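How do I hang a blanket flat behind a condiment ledge, and should the bottles be on the ledge at all? 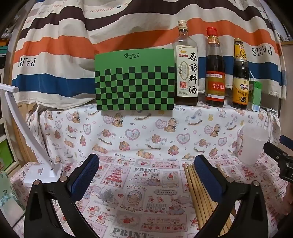

Asked in Kitchen & Small Spaces
Viewed 956 times
3 answers

I rent a one-room place and the cooking corner has no wall cabinets. There is a lower tabletop where I prep and a raised ledge behind it. The ledge is a plank on blocks that I covered with cloth. Behind the ledge I hung a blanket-type fabric, cream with wavy stripes, to cover a wall I am not allowed to paint. The condiments stand on the ledge: cooking wine, a dark sauce with a red cap, one smaller bottle, and a green box next to them.

I have three problems.

1. The fabric will not hang flat. It sags into folds and the folds push forward over the ledge. The lettering also ended up upside down. I noticed this after I had clipped the whole top edge, and the clips are not easy to reach.

2. The lower corner on the right side is fraying. The left side has a pale border and seems fine. I would like to stop the fraying without a sewing machine.

3. The bottles are not stable. The tall one rocks when I wipe the ledge. I have them in a row by height, tallest on the left, and I have to move them all to clean under them.

The fabric is hung from a tension rod (Riltell, the adjustable kind with rubber ends) with clip rings. The rod is at close to its maximum extension. The manual says not to use it for heavy curtains but gives no number.

What I have tried: ironing on medium, which helped for one evening. Double-sided tape at the lower edge, which let go overnight. A folded towel under the ledge cloth, which made the rocking worse.

I do not want to drill. I also cook every day, so anything that has to be taken down weekly is out. Is there a better order for doing this, or should I give up on the fabric and use a panel?

Edit: the stove is on the other side of the table, well over an arm's length from the fabric. It is a single induction plate. I should have put that in.

Answer 1 — accepted by the asker
Score: 17

Treat the fabric and the ledge as two separate jobs. The fabric first, because you have to clear the ledge to reach it.

Fabric

Folds in a hanging fabric usually come from one of three causes: too much width for the rod, uneven spacing at the top, or a sagging rod. With a tension rod near maximum extension I would check sag first. Hold a level or a taut string along the underside. If the middle is low, the fabric will gather toward the middle regardless of how you clip it. A tension rod is weakest when fully extended, as the inner tube has very little overlap with the outer one. Buy the next size up and use it near the short end of its range.

Then deal with the width. Lay the fabric on the floor and measure it. If it is wider than the space, fold the excess behind one side in a single straight fold and pin it top and bottom with safety pins. Choose the left for this only if you are willing to lose the border.

Space the clips evenly. Clip both ends, then the center, then the midpoint of each half, and continue like that. If you start at one end and work across, the error accumulates and you get one large fold at the finish.

Turn it over while it is down. Your top edge becomes your bottom edge, so check which corners are damaged before you clip. After a 180 degree turn the frayed lower right corner will be at the upper left, where a clip can hold a folded hem in place and nothing rubs on it.

Weight the lower edge. Tape fails on fabric because the fibers move under it. Use curtain weight cord, or a thin wooden dowel in a folded hem. The dowel is better in your case. It keeps the lower edge straight as well as pulling it down, and it can sit behind the back edge of the ledge.

Fraying

Trim the loose threads, do not pull them. Run a thin line of fray-stop liquid along the edge and let it dry flat on wax paper. Test a hidden spot first, as some of these leave a dark mark on light fabric. Once dry, fold the edge over twice and close it with iron-on hem tape. If the fabric is wool or a fleece-type synthetic, use low heat and a press cloth, or hand-stitch it. A whip stitch over one corner takes a few minutes.

Ledge

The rocking comes from the cloth. Any soft layer under a narrow glass base will do this, and a towel adds more of the same. You need a hard layer on top of the cloth. A shallow tray with a lip is the simplest fix. It also solves the cleaning problem, as you lift one object instead of several. I use an Enura metal tray meant for bathroom bottles. Any tray with a flat underside will work. Check the underside, because some trays have a raised center and will spin on cloth.

If you want to keep the cloth visible, pull it tight over the plank and staple or tape it on the underside so there is no slack at the surface.

Place the tallest bottle at the back of the tray. A straight row by height looks orderly but puts the most unstable object in line with the rest, and if it goes over sideways it takes the next one with it.

Comments on this answer

Would a cookie sheet do for the tray? I have one with a low rim.

Yes, if it is not warped. Press on opposite corners to check. If it clicks, use it for something else.

Magnets instead of a dowel? I sewed small ones into the hem of mine.

Only if there is steel behind the fabric. On a plaster wall they act as weights and nothing more.

Asker: Rod was low in the middle by a finger's width. I had blamed the fabric. Ordered the shorter-range one.

Answer 2
Score: 2

I would take the fabric down. Fabric in a kitchen absorbs grease and smell and you will be washing it constantly. Get a Trendier peel-off panel or something like it and put it on the wall. They come in marble and tile patterns. Mine has been up since March and wipes clean.

Also sauces should be in the refrigerator.

Comments on this answer

Peel-off panels can take paint with them. The question says rental and no painting, so I would test one square in a corner before covering a wall.

Not all sauces. Read the label on the bottle. Several soy-type sauces say to refrigerate after opening, others say cool and dark. Cooking wine with added salt is commonly kept in a cupboard.

Fair, I meant the sauces. Not the wine.

Answer 3
Score: 6

The accepted answer covers the hanging. A few additions about storage, which was in the title but got less attention.

Light and heat matter more than the ledge itself. If the ledge gets direct sun in the afternoon, move the clear glass bottle first. Dark liquid in clear glass gets no protection from the glass. You can put a small curtain or a box in front of them, or use the green box as a screen if it is tall enough and not in use for something else.

Keep backup bottles elsewhere. A ledge on blocks should carry what you use daily and nothing more. I went through mine and found I was storing duplicates of things I opened twice a year.

Wipe the neck and cap before putting a bottle back. The ring under a bottle on a cloth is nearly always from drips running down the outside. Sauce stains on cotton come out with cold water and dish soap if you get to them the same day. After that, soak with oxygen bleach if the care tag allows it.

On distance from the stove: induction has no flame, but spatter still travels, and a pan of oil is as hot on induction as on gas. An arm's length is a fair minimum for fabric in my view. If you ever change to a gas burner, take the fabric down. I would not negotiate on that one.

On the plank: check that it is not simply resting on the blocks. Put a square of nonslip shelf liner between each block and the plank. I did this with the Ibarra liner, the open-mesh type, cut with ordinary scissors. Press down on the front edge of the plank afterward. If the back lifts, the blocks are too far back and need to come forward.

If you do go with a dowel in the hem, cut it slightly shorter than the fabric so the ends do not catch when you slide the tray out. Sand the ends. An unsanded dowel end will start a new hole in the corner you have just repaired.

Comments on this answer

Asker: The back did lift. Blocks moved. I also moved the cooking wine to the back of the tray and it no longer rocks when I wipe. The fabric is down for now, waiting on the rod. The corner took two coats of the fray liquid and left a faint mark that I can live with.

Which side did you fold the extra width to?

Asker: The plain side. It was wider than I thought, so the fold is deep and I had to use larger pins.

Related questions

Tension rod leaves marks on painted wall, how to remove
Best way to store cooking wine after opening
Iron-on hem tape peeling after first wash
Ledge behind a prep table: how deep is too deep
Can a throw blanket be used as a wall covering long term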